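Capítulo 3
Envolver, atar y guardar: el embalaje en el hogar

Al terminar este capítulo, el alumno podrá:
elegir el material de envoltura según el objeto;
cerrar un bulto con cinta y con nudo;
preparar una superficie de trabajo en una habitación pequeña.

3.1 El bulto y su superficie

En la mayoría de las viviendas no existe una mesa de embalaje. Se trabaja en el suelo, en la mesa de comer o sobre la cama. En una encuesta del curso de economía doméstica de Salcedo, 53 de los 63 hogares consultados dijeron preparar sus paquetes en el dormitorio. El colchón tiene una ventaja: el objeto no se golpea si cae de lado. También cede bajo el peso, y eso dificulta tensar la cinta.

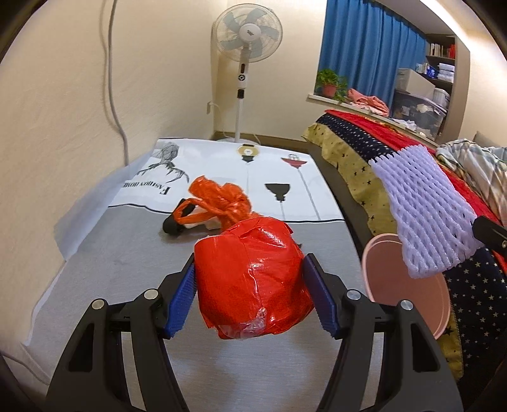 Las bolsas de plástico con asas sirven de capa exterior para objetos pequeños. Se coloca el objeto en el fondo, se expulsa el aire con la mano abierta y se retuercen las asas hasta formar un nudo. Después se rodea el conjunto con cinta adhesiva, en vueltas cruzadas. Un bulto redondo del tamaño de un melón pequeño consume alrededor de 420 centímetros de cinta.

Shazia Arain, autora del manual de mudanzas de Skevcombe, distingue entre cierre provisional y cierre definitivo. El primero se deshace sin herramientas; el segundo obliga a cortar. Las secciones 3.2 y 3.3 tratan cada uno por separado.

Vocabulario: asa, bulto, envoltura, nudo, vuelta cruzada.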